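Ticket 1191: Left gripper lets go of things, denies everything
Project: Xenos (plate and fruit handling)
Site: Mildale lab, bench cell, left arm
Opened: Aug 1, 2019
Severity: started as "annoying", now "stop and fix"
Status: closed, with one item moved to its own ticket

Symptom

The left gripper closes on the rim of the plate, reports a good grasp, lifts, and somewhere on the way across the bench it opens. Not all the way. Just enough. The controller log shows no open command, no fault, no warning, and a gripper state of HOLDING that stays up for a good while after the gripper is holding nothing. I have worked with people like this.

It does not happen on every run. It happens on enough of them that I have moved my coffee.

Severity was raised after the third drop. The plate slid off the edge of the bench on the side where we stand to hit the reset. It didn't break, but the cell rules say anything released outside the work area is a safety matter, and I wrote those rules, so I can't very well ignore them. Runs are suspended unless someone has a hand on the stop button and nobody is inside the taped line while the arms are powered. Resets are done with the arms disabled. Yes, every time. Yes, it is slow.

What I checked first, in order of how much I wanted it to be the answer

Grip force setting. It was at the value in the Hallen sheet. Raised it one step. Dropped the plate. Raised it another step. Dropped the plate with more conviction. Put it back.

Finger pad. Looked for grease or a worn patch, found neither, wiped it down anyway. No change.

Plate. The plate got accused of being slippery. Washed it, dried it, tried again. It is a plate. It behaves like one.

Software. Rolled back to the March build, which everyone remembers fondly. The March build drops things too. We had apparently been remembering a different March.

Power. Swapped the left gripper onto the right gripper's supply. The fault stayed with the left gripper, which at least ruled out a day of blaming the supply.

Narrowing it down

With the force, the pad and the plate off the list, I ran the approach slowly and stopped it at points along the way to compare finger position against what the encoder claimed. The runs used the usual setup: plate on the green, fruit by the rim, left arm coming in sideways with the wrist rolled over.

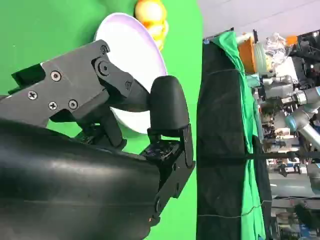
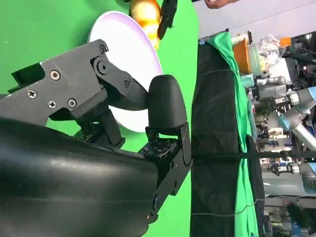 The pattern was in the wrist roll. With the wrist near level, finger position and encoder agreed and stayed agreed. Past a certain amount of roll, the encoder reading went flat. It wasn't wrong at first. It just stopped changing, so whatever the last good number was, that's what the controller kept believing. If the last good number said "closed on a plate", then the gripper was closed on a plate until further notice.

The opening itself had the same root. When the encoder signal came back (wrist rolling toward level again), the controller saw a sudden jump in position, decided it was squeezing too hard, and politely backed off. Backing off while carrying a plate is what the rest of us call dropping it.

So: two problems stacked up. A signal that goes away when the wrist rolls, and a controller that treats silence as good news.

Finding the bad connection

Disabled the arm, locked it out, put a meter on the encoder line at the gripper board and rolled the wrist by hand. Signal fine, fine, fine, gone. Rolled it back, signal returned. Did this more often than was strictly needed because it was the first satisfying thing that had happened all day.

The culprit is the small connector on the encoder lead. The lead had been dressed with no slack at the last rebuild, and every time the wrist rolled far enough it pulled the plug a hair out of its seat. The latch on the plug was cracked. I would like to say somebody else did that rebuild. The sheet has my handwriting on it.

Repair

1. Arm disabled and locked out, tag on the switch.
2. Cut the old tie, pulled the lead back through, left a proper loop for the roll.
3. New plug with a latch that latches. Tugged it. Tugged it again with feeling.
4. Tie moved to the other side of the loop so it can't cinch the lead when the wrist turns.
5. Rolled the wrist by hand to both limits with the meter still on. Signal held the whole way.
6. Checked the right gripper while I was there. Same routing, latch intact. Rerouted it too.

Controller side, I added a stale-signal check. If the encoder value hasn't updated in 300 ms, the arm stops where it is, keeps the fingers closed at the current effort and throws a fault. It does not guess. I also put a limit on how much the grip may relax in one step while the arm is moving, so a jump in the reading can't talk it into letting go.

To test the check I unplugged the lead on purpose, with a towel under the gripper. Arm stopped, fingers stayed shut, fault came up with a message that a person can read. The old message for this kind of thing was "E430", and the manual's entry for E430 was "See E430".

Soak run

Ran the plate pick with full wrist roll until I got bored, then let it go on until the end of the shift. No drops, no stale-signal faults, finger position matching the encoder at both ends of the roll. Ran it again the next morning from a cold start, same result. Taped line stays. Stop button rule goes back to normal, meaning one person within reach of it.

Notes for whoever gets this next

If a gripper says HOLDING and you can see that it isn't, believe your eyes and hit the stop. Do not reach in to catch whatever is on its way down. I know it's a reflex. Let it fall - plates are cheap.

If you rebuild a wrist, roll it to both limits by hand before you close it up. This is now a line on the Hallen sheet, with a box to check.

Spare plugs come from Nunetti. Order the ones with the locking latch. The ones without look identical in the bag and cost a little less, and that is how we got here. I threw out the leftovers so they can't be found by somebody in a hurry, possibly me.

Split off to a separate ticket: the HOLDING state should need a fresh reading before it is shown on the status screen. Right now the screen only repeats the last thing it heard. Low priority with the new check in place, but I'd like it done before the next rebuild.

Closing this one.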